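Prüfliste Kleiderbasar und Spendenlauf zugunsten des Kinderhospizes Caldeira
Begehung Turnhalle Trultitz, 2/18/18
Geprüft von: Raquel Matos. Kommentare: Martim Cordeiro

1. Fluchtwege
Beide Hallentüren von innen ohne Schlüssel zu öffnen: ja
Weg zum Geräteraum frei: nein
Kommentar: Im Dezember stand hier dieselbe Mattenkarre. Damals hieß es, sie werde »noch weggeräumt«. Ich glaube es, wenn ich es sehe.

2. Feuerlöscher
Vorhanden: 2, Prüfplakette gültig: 1
Kommentar: Der Hausmeisterdienst Zamesura sagt, der zweite sei bestellt. Liefertermin konnte man mir nicht nennen. Bis dahin gilt der Punkt als offen.

3. Annahme der Kleiderspenden
Nur saubere Ware, Kordeln an Kinderkapuzen entfernt, lose Knöpfe ab: teilweise
Kommentar: Frau Liem hat 241 Teile in der Liste, davon zwölf ohne Haken bei »durchgesehen«. Auf Nachfrage: »Die waren bestimmt in Ordnung.« Bitte nachholen. Strickwaren einzeln ausbreiten und auf Nadeln abtasten, auch an Bündchen und Kragen. 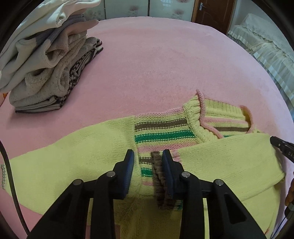 4. Laufstrecke
Start und Ziel abgesperrt: ja
Querung Nirkower Weg mit Posten besetzt: zugesagt
Kommentar: Zugesagt ist nicht besetzt. Cristóvão Rebelo will drei Leute schicken, Namen habe ich keine. Ohne Namen bis zum Vorabend wird die Querung aus der Strecke genommen, dann laufen die Kinder eben auf dem Sportplatz im Kreis.

5. Erste Hilfe
Verbandkasten vollständig: nein, Rettungsdecke fehlt
Sanitäter vor Ort: ja, schriftlich bestätigt
Kommentar: Der einzige Punkt mit Unterschrift.

6. Strom und Küche
Kabel an der Kuchentheke abgeklebt: ja
Waffeleisen an eigener Steckdose: unklar
Kommentar: Margarida Leitão meint, die Mehrfachleiste halte das aus. Letztes Mal flog die Sicherung — und zwar mitten in der Scheckübergabe.

7. Spendenkasse
Abschließbar, zwei Personen beim Zählen: ja
Kommentar: Wer den Schlüssel hat, wusste bei der Begehung keiner der Anwesenden.

Ergebnis: Freigabe nur vorläufig. Offen sind die Punkte 1, 2, 3, 4, 5 (Rettungsdecke), 6 und der Schlüssel zu 7. Nachbegehung vor dem Aufbau, Raquel Matos bringt die Liste mit.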